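From: Heidrun Oberholzer
To: cell-safety list
Date: January 1, 2019
Subject: Re: [cell-safety] Draft rules for plug handling, section 3

On the draft, the Prorley group wrote:
> Section 3 says the strip must be isolated before the arm
> touches any charger. Does that cover chargers that are
> only being regrasped? We lose a lot of time walking over
> to the wall switch.

Yes, it covers regrasping. If the fingers close on a charger that is in a socket, the strip is off at the wall and the switch is tagged. I went through 177 entries in the Verstraete log and most of the arguments were over this one point, so I would like the wording to leave no room.

Spacing also needs a line of its own. With three chargers in a row on one strip, the fingers have to come down along the sides of one without pushing on its neighbor.

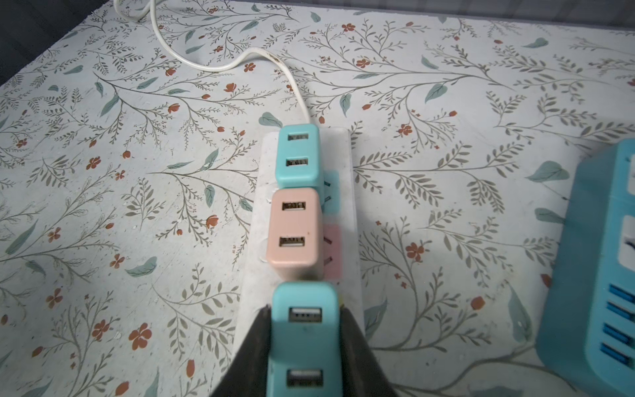 Proposed text for section 3

3.1 Isolate the strip at the wall before the arm enters the work area. A switch on the strip does not count.

3.2 Grip the charger body by its sides. Keep the fingertips out of the USB ports and sockets.

3.3 Route the cord clear of the approach path. Check it again after each reset.

3.4 Stop and log the run if a charger comes partly out and its pins show.

Suverell asked for a force limit in 3.2. I left it out until the Eltard numbers are in, probably in March. Please send changes as full replacement sentences.

Heidrun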